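# Deposit return study: households wanted in Plindarard

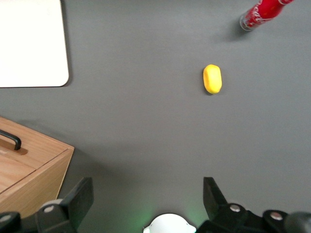

*A Coca-Cola can of the kind of drinks packaging the study covers.*

Grundix is looking for 80 households in Plindarard to take part in a study of how people store and return empty drinks containers at home. The study starts in October and runs for 9 weeks. You don't need to recycle much, or at all, to apply. We would like to hear from people who put everything in one bin as well as those who sort it all.

## What you would do

Keep a short weekly diary of the cans, plastic bottles and cartons your household finishes. It takes a few minutes and can be filled in on paper or through the Helmy app, whichever you prefer. Please don't change what you buy for our sake.

You would also bring your empties to one of our return points at least once a fortnight. There is one at the Fodex building, next to the bus stop, and one in the car park behind the library. Both open at 9 in the morning. Cans should be brought back uncrushed – the return machines read the code on the side and will reject anything too flat.

Towards the end we will ask 20 of the households to talk to us at home for an hour. You can say no to this part and still finish the rest of the study.

## Who can apply

- You live in Plindarard and expect to stay at the same address until the study ends.
- There are at least 2 people in your household. Children count.
- One adult is willing to be our contact and keep the diary.
- Nobody in the household works for Grundix or Fodex.

Flats, houses, shared houses and houseboats are all fine. We are short of applications from flats without outdoor storage, so please pass this on if you know anyone who lives in one.

## Payment

Each household receives £80 in shopping vouchers once the final diary has been handed in. Households that take part in the home interview receive a further £20. You also keep the deposit on every container you return. If you have to drop out early, tell us and we will pay for the weeks completed.

## Your information

Diaries are stored under a household number, with names and addresses kept separately. The report will give results for the town as a whole and by type of housing. Quotes from interviews are used only with your written consent – you can withdraw it at any point before the report is printed.

## How to apply

Forms are available from the Fodex reception desk and the library counter, or in the Helmy app under "Local studies". Tell us how many people live with you, what kind of home you have and where you keep your empties at the moment. A kitchen cupboard or a bag on the door handle is a perfectly good answer.

We will reply to everyone, including those we can't offer a place. If you need the form in large print or another language, ask at either desk.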